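Chapter 6
Cloth at Rest: Creases, Corners, and the Laundry Pile

Before you start: you will need one item of clothing you don't mind handling in class, a flat table, and the folding log from the back of the book. Ironed shirts are not allowed. Neither are socks, which belong to Chapter 9 and have caused enough trouble there.

By this point in the course you can read a care label, sort a load, and explain to a family member why the towels went pink. You have studied fibers, dyes, and water. What you have not studied is the thing most people spend the most time avoiding, the moment when a clean garment sits on a table and waits to be folded.

A garment dropped on a table does not lie flat. It has no reason to. Cloth bends easily in almost any direction, and when it lands it takes up whatever bends it happens to get. Some parts end up doubled, some stand up in ridges, and the part you want is usually underneath. We call this resting shape the slump. The word comes from the Wanska Home Arts course, whose authors tried "spontaneous drape" for one edition and were asked to stop.

The first job is to find something in the slump you can trust. A hem is a good candidate. It is doubled, so it is a little stiffer than the rest, and it tends to hold a line when everything beside it has given up. Follow a hem far enough and you may come to a corner. Be careful with corners, though. Some were sewn, and others are just places where the cloth folded over and is pretending. 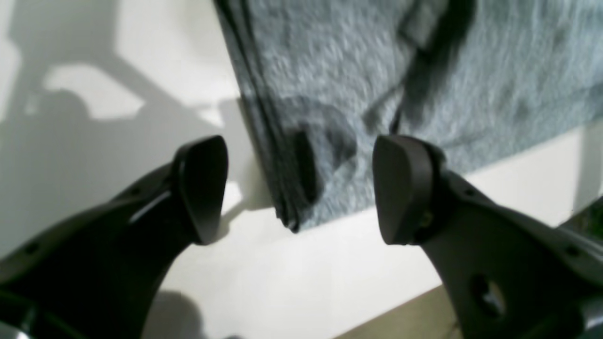
My mother never looked for a corner in her life, one reader of the last edition wrote to us. She grabbed the shirt by the shoulders, shook it once like it owed her money, and it was folded before I could find the hem.

We have no quarrel with the shake. It works well on light cloth, in a room with a high ceiling and no mugs. It is also hard to grade. For the exercises in this chapter you will work on the table, starting from the slump, and the shake will wait for Section 6.4.

Once you have a place to start, you have to take hold of it. This sounds too simple for a textbook, and the first draft of this chapter gave it two lines. Then we read the folding logs from the Kamura evening classes. Of 3,110 entries, 1,461 blamed a bad fold on the first grip. Another 289 blamed the table. We have left the table out of this edition.

A pinch does two things at once. It holds the cloth, and it changes it. Squeeze a bit of knit from both sides and the material between your fingers gathers into a ridge or a crease, which can run well past the spot you are holding. Meanwhile the part you are not holding sags wherever it likes. Knits are especially free about this, being made of loops that stretch and shift. Heathered gray jersey adds its own small insult, as the flecks make shallow wrinkles hard to see until you are sure you have finished.

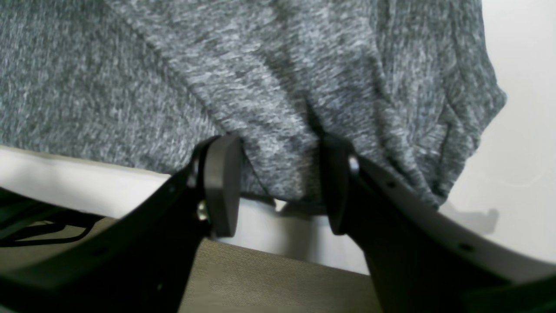 Ververidis objects that all this pinching is what puts the creases in, and that a flat palm would do the job with less fuss.

The objection is fair as far as smoothing goes. A palm will push a wrinkle toward an edge and sometimes off it. It will not pick up a sleeve. Most folds need both, and a good part of Section 6.2 deals with when to change from one to the other.

Terms to know: slump, hem, true corner, false corner, pinch, sag, ridge.

6.1 Finding an Edge

Drop your garment on the table from chest height. Leave it alone. Sketch its outline in your folding log, marking any hem you can see with a double line and any you only suspect with dots.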